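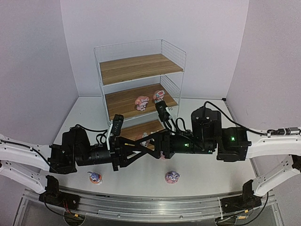
Anika Gallagher asked whether small figurines should go on the top board of a three-tier rack or be kept lower down, where they can be seen without reaching. Most display questions we receive are a version of hers, so it is answered first.

Which tier should be filled first?
The middle one. On a rack that stands on a tabletop, the middle board is closest to seated eye level. Use the top board for taller pieces or leave it free.

How far apart should figures stand?
Leave one figure's width between neighbors. Pieces with large heads or hoods need more – measure at the widest point, not at the base.

Should figures be grouped by color?
It is optional. Similar colors on one board read as a set. If two characters are hard to tell apart, put them on different tiers.

Do wire side panels stop figures from falling?
Only at the sides. The front edge is open, so set each base at least 21 mm back from it.

Is bare wood safe for vinyl?
Usually. Soft vinyl can stick to varnish in warm rooms. Ekrem Yalçınkaya reported this on a Plesov rack in August, after 17 days near a window. A clear acetate disk under each base prevents it.

How should the boards be cleaned?
Take everything off the tier. Wipe along the grain with a barely damp cloth, dry it, then put the figures back – largest first.

We use cookies to remember your preferences. Accept all | Manage settings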